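Runmont Hall kitchen to trial low evening lighting through June

The shared kitchen at Runmont Hall in Vultstead will keep its main ceiling lights off in the evenings through the end of June, under a trial that began this month. Colored lamps in purple and blue will be used in their place from 8 p.m. until closing.

The hall says the change follows requests from supper groups that use the building after dark. Several had been bringing their own lamps and running extension cords across the floor, a practice the hall stopped in the spring. The new lamps were supplied by Gidberg, a lighting shop in the town, and are fixed to the walls above head height. The hall paid $388 for the set, including installation.

Under the trial rules, hot food must be cooked and plated before the main lights go off. Knives and glass jars are to be put away by the same time. Cups, bowls and other light tableware may stay out on the tables for the rest of the evening. Groups that need to cook later can ask for the main lights to stay on when they book.

The kitchen can be booked by any group of up to 80 people. It was refitted last year with new counters and a second sink, and has since taken 300 bookings, most of them for evening meals. Goel, the catering firm that holds the cleaning contract, will continue to clear the room each morning. The firm asked that dishes be stacked at the end of the counter nearest the sink, where its staff can find them, and that no food be left out overnight.

Some regular users have raised concerns about spills and breakages in low light. The hall said it will keep a record of both during the trial and compare it with the spring figures. A switch for the main lights has been marked with glow tape beside the door, and any group may turn them on at any time if something is dropped or spilled. The full lights must also be on while tables are being folded and floors swept. 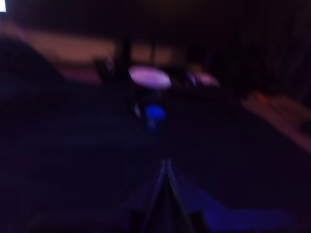 Do groups have to pay extra to use the colored lamps?

The lamps are included in the normal booking fee through the end of June. Any charge after that would be set when the trial is reviewed.

A notice with the rules went out to the 800 households on the hall's mailing list, along with a short form for comments. Paper copies are on the shelf outside the kitchen. Comments will be read before the summer break, and the hall expects to decide then if the lamps will stay, be moved to the smaller meeting room, or be returned to the shop.

Bookings already made for July are not affected. Daytime use of the kitchen continues under the usual lights.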